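Products > Research Kits > Tabletop Manipulation > Matlow Sort-and-Stow Benchmark Pack

Matlow Sort-and-Stow Benchmark Pack
Part no. 1692

Task pack and demo data for two-camera policy learning. Same setup our group at Bindwood used for the Warrier method, now sold as a pack so other labs can run it without hunting down props. In stock, ships flat.

What it tests: whether a policy trained on a head view plus a wrist view holds up when there's junk on the table. Small light objects, see-through objects, loud packaging in the background. Most of our early policies looked fine on a bare table and fell apart once snack bags went down.

The method, short version. Warrier trains both views together, then drops one view at random during training so the policy can't lean on the head camera the whole time. Close to the grasp the wrist view gets more weight. No depth, color only. Clear plastic is the reason we went this way, depth was giving us holes where the cup should be.

Data: 300 teleoperated demos, split over 9 layouts. Each layout has its own clutter arangement. Held-out test is 20 trials per layout, objects re-placed by hand between trials. Score is pass/fail, no partial credit. We tried partial credit, everybody argued over it. 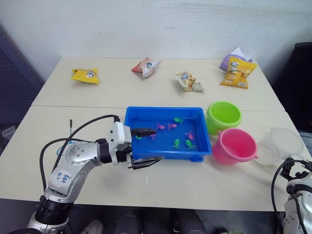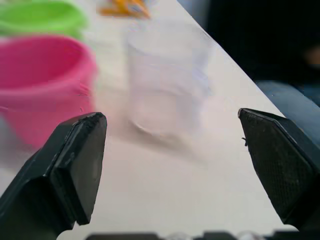

Head view with the fish tray and snack-bag clutter (first); wrist view, clear cup between the open fingers (second).

Results. Two-view training with view dropping beat head-only on every layout. Biggest gap on the clear plastic, smallest on the fish. Wrist-only did OK on single grasps but lost track of where things were after a place. Full table is in the PDF that comes with the pack.

Known weak spots:
- Fish lying against a tray wall. Gripper closes on the wall instead.
- Clear container on its side. Upright is a lot easier.
- Glare. Move your lights before you blame the policy.

Whats in the pack: toy fish, blue tray, colored and clear plastic containers, layout sheets, demo data on a drive, training configs, eval script. Snack bags not included, use whatever is local, crumple them first. Arms, grippers and cameras not included either.

Needs a parallel-jaw gripper and one color camera at each view. Configs are written for a two-arm station but the single-arm file works too, just slower.

Next revision due in August, adds the Flandusa layouts and a fix for the eval script timeout. Free download if you allready own the pack. Academic pricing on request, send your lab name and ship-to address with the order.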